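Brown hairlines in a scratched light gray bench top: rust or cracks?

Posted in Workshop > Benches and Surfaces
Viewed 1437 times

Idalina Gouveia

I have a light gray work surface that gets used for socket and ratchet work. It has picked up a lot of fine diagonal scratches, which I can live with. What bothers me is a few thin reddish-brown lines, one of them curved. They do not wipe off with a damp cloth. I can't tell if they are cracks, fibers stuck to the top, or scratches with rust in them.

The top was sold by Indberg. I no longer have the paperwork, so I don't know if there is a coating on it.
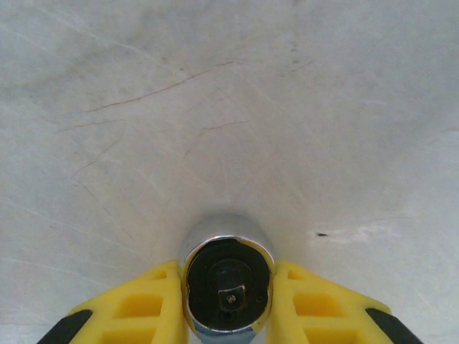

I would like to clean it without making the scratching worse. Is there a safe order to try things in? I also have a sheet of 100 grit here but have not used it.

Keith Bainbridge

Do not use the 100 grit. On a light top it will leave marks deeper than the ones you have.

Check for fibers first. Press clear tape over a line and pull it up. If the line stays, run a fingernail across it at a right angle. A nail that catches means a groove or a crack. A nail that slides over means a surface stain.

For a stain or a filled scratch, use a drop of dish soap and a soft nylon brush, working along the line. Rinse and dry. If brown remains, try a mild rust remover on a spot near the back edge and leave it for one minute before you judge it. Some removers dull a coated top, so read the label.

If the line is a crack, keep liquids out of it. I marked the ends of mine with pencil in May and checked them again later for growth.

Wipe drive tools down before you set them on the bench. Grit on the end face of an adapter will scratch a top quickly.

Kershaw

I used a Gritix pad, 375 I think, and it came out OK. Mine was a darker top though. Put a rubber mat over it and forget about it.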